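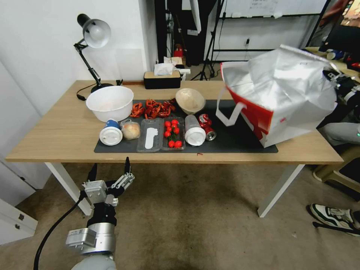
Food items and packaging on a gray mat, with a desk lamp behind.

Unit 33. Sibling placement: matching and disclosure

Siblings referred together are assessed together. The Brivcombe form (p. 40) takes one entry per child and one for the group. Record food preferences, sleep and school separately. 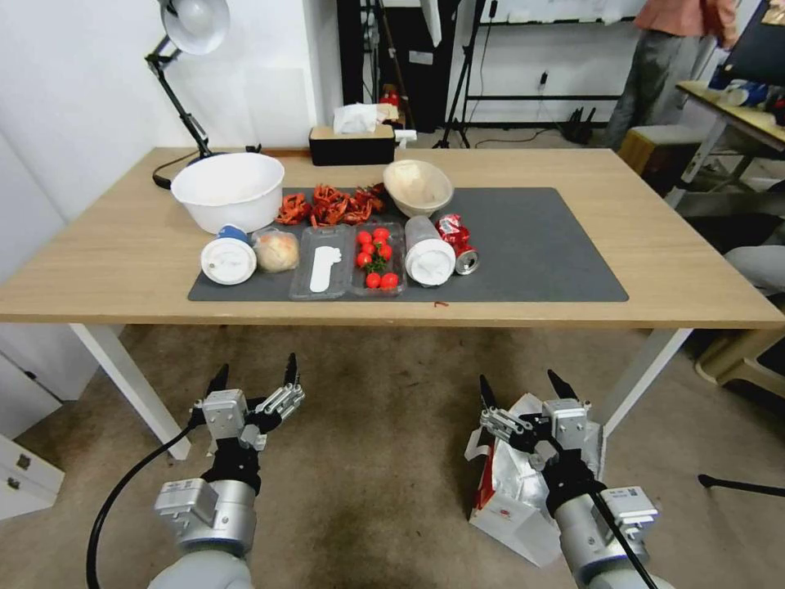 Foster and Adoptive Care: Course Notes

Separate placement needs a written reason in the file. Compare the Cormier and Nemar procedures on contact visits. Reading: Kirkano handbook, p. 57.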